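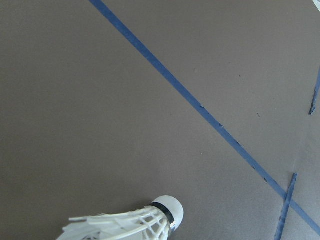
Attachment 1: blue tape strip, close up

Ticket: live scores stuck on Wulomard Open player pages
Site: Bratari sports and celebrity desk
Priority: high
Status: reopened, then fixed, see bottom

Reported by the night desk. Score box on the player pages stops updating partway through a match. Headline above it is right, photo gallery is right, score is old. Readers are writing in. One page had the women's semifinal still in the second set while our own story underneath said she'd won and was flying home to see family.

Steps to reproduce
Open any player page during a live match. Leave it open. Score moves for a while then freezes. Refresh does nothing. Going out to the homepage and back in sometimes brings it up to date, sometimes not.

9:40 am — checked the Portela feed directly. Feed is fine, points coming in every few seconds. So it's on our side.

9:55 am — cleared the page cache in Korine. Scores jumped to current on all player pages. Closed ticket. Too soon, see next.

11:20 am — frozen again. Reopened. Same pages plus the doubles ones now. Tournament hub page is OK the whole time, which is wierd, it reads from the same feed.
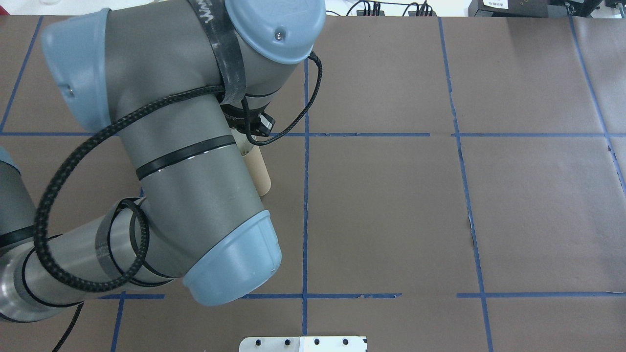
Attachment 2: tabletop with tape grid and gray arm, wide view

11:35 am — compared hub page and player page settings. Hub refreshes the score box every 60 seconds. Player pages have the field blank. Blank used to mean "use site default". After the October update to Korine it looks like blank means "never, unless an editor saves the page". Would explain why it wakes up whenever the desk adds a quote or swaps a photo.

11:50 am — tested on 3 player pages, typed 60 into the field, saved. Left 2 others blank as a check. The ones with 60 kept up through a whole set. The blank ones froze at the first changeover.

12:10 pm — asked the desk to stop saving pages over and over to force the score through. It works but every save bumps the story's "updated" time and pushes it to the top of the celebrity list, so an old engagement story was sitting above the match report. 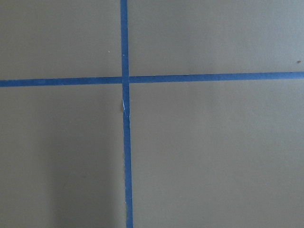

If I put the score in by hand, will the feed overwrite it later?
It will, at the next refresh, as long as the "manual score" box isn't ticked. Untick it once the match is over or the page stays on your number.

12:30 pm — bulk edit in Korine. Template for player pages now has 60 filled in, so new pages pick it up. Existing pages need the bulk job, old ones don't inherit from the template. Ran it on tennis first.

12:45 pm — job stopped with 5 pages left. All of them were locked by open editor windows. Messaged the desk, windows closed, ran it again, went through. 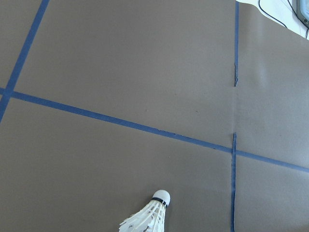
Cleared cache one more time after the second run, otherwise the old blank setting hangs around untill somebody saves the page. Do it in that order — bulk job, then cache. Other way round and you're back where you started.

2:15 pm — watched the men's quarterfinal start to finish on a player page. Score kept up. Tiebreak showed properly too. Retirement in the later match came through as "ret." and the page picked it up without anyone touching it.

Still open
Cricket and soccer pages have the same blank field. Not run yet, waiting for a gap between matches.
The "updated" times bumped this morning are still wrong on the celebrity list. Desk is resetting those by hand.
Asked Korine support if blank is meant to mean never. No reply so far.

Leaving ticket at fixed for tennis, seperate one to follow for the other sports.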